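Reports Projects Spaces People Contact

Programmes > Beltthorpe House > Progress reports > Family lounge

3 min read

Family lounge refurbishment: progress report to the Magsi Fund
Prepared by Noeline Harawira, 1 April 2023

The seating is now in the lounge and the carpet is down. The lighting and the low shelving are still to come.

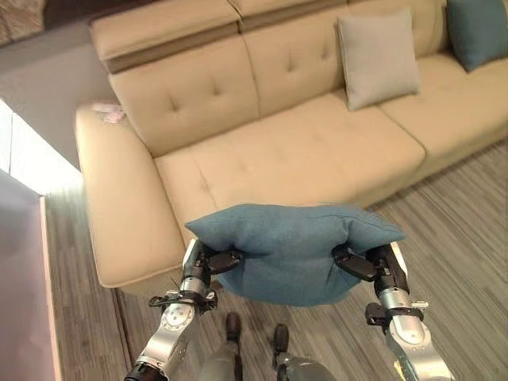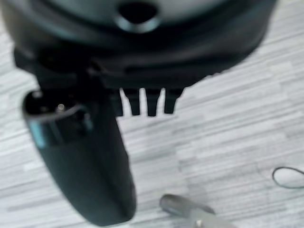
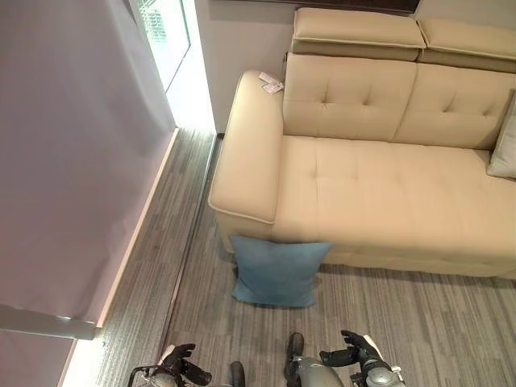

The family lounge at Beltthorpe House. First and last pictures: the leather sectional, with the teal-blue and grey cushions.

Seating

We chose a cream leather sectional with adjustable headrests and buttoned backs and seats. The original application asked for fabric. Warrick Faulkner raised the change with you in October and it was agreed in writing, on the grounds that leather can be wiped down between visits. The supplier, Grakeo, held the fabric price, so the change has not altered the budget line.

The headrests have been tried by staff and by two of the families. Older visitors like them raised. Children tend to sit on the floor whatever we provide, and the carpet was picked with that in mind. It is grey with a fine streak in it.

Cushions

The loose cushions are plain, in teal-blue and light grey. They end up on the floor by the middle of most afternoons. Putting them back against the sofa is now part of the closing round, along with checking the armrests and seats for anything left behind. Angus Pomare has written the round up on one sheet, which is kept in the office.

We have asked Umisach for a quote on 4 spare covers so that washing does not leave the sofa bare. The quote has not arrived.

Spending

Spending on carriage and fitting came to £969, against an allowance of £1,000. The invoice is with Ebony McAlister and will go in with the next claim. There has been no other spending on this line since the last report.

Use of the room

Families have had the lounge on two afternoons a week since the sofa was placed. We had hoped for more by now, but the shelving delay means toys and books have to be carried in from the store each time, and that takes a member of staff away from the front desk.

Outstanding

Low shelving: measured, not yet ordered. Dalibor Procházka is waiting for a revised drawing that clears the radiator.
Lighting: one wall fitting to be replaced.
Care of the leather: we need written cleaning advice from Grakeo. Until it comes, staff are using a soft cloth and water only.

We would like to move £100 from the signage line to shelving. Please let Noeline know whether this needs a formal request or can be agreed by email.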